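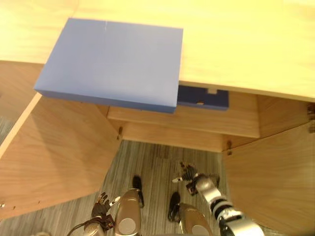

10 Jun 2023. Cabinet task, student build

Started with the doors already open, since door opening belongs to the other half of the group and their code is not merged. Task for my half: reach up from a stand in front of the cabinet and make contact with a blue box at worktop height. The two blue boxes are the standard ones from the Kaltulon course kit. Nothing in them.

Balance first. With both hands low the humanoid stands well on the carpet and the ankle torques are steady. The trouble comes when the right arm goes up. The mass moves forward and to the right, and the ankle controller corrects late. I raised the damping term and cut the arm speed by 15 per cent. Better, though I changed both at once and cannot say which did it. To be separated next time.

Head view is poor for this job. Looking down gives us the feet and the lower rail of the cabinet, which we do not need for the reach, and the boxes end up at the top of the picture. The detector wants the whole top face. Tilting the head up loses the feet, and the foot placement check then throws a warning and halts the run. Agreed to keep the head down and pass the box position from the start pose. That is open loop for the last part of the reach and I do not like it, but it is enough for the June report.

Run 7 log kept. Runs before it deleted, wrong joint offsets in the config file (elbow, sign error, mine).

Contact work after lunch. The right hand goes to the front face of a box and presses. The fingers are left passive, the thumb goes to a fixed angle. The contact threshold in the config is 686, in raw counts from the wrist sensor, unscaled. I would like it in newtons before anyone outside the group reads the report. The Mallico calibration sheet should have the factor. It is not in the shared folder.

Grip on the glove is still unknown. No friction figure for the palm material against the box, so the model uses a guess carried over from the Vinanville assignment.

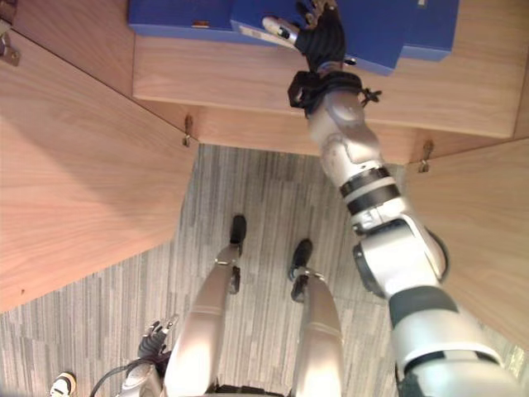 Kyriaki Ververidis thinks the threshold is the wrong thing to tune, and that we should stop on the rate of change of the wrist force and leave the absolute value as a safety limit only. Her point is that the reading drifts with arm angle, so a fixed number means something different at each height. I think she is right. It needs a filter, and the filter adds delay, which the ankles will not thank us for. She will write the filter, I will do the logging side.

To do:
Find the Mallico sheet.
Repeat the damping test with arm speed held constant.
Weigh both boxes.
Merge the door code, if it comes.
4 clean runs for the Mitsotakis-Vlachou round, entries close in August.

Battery at the end of the session not recorded.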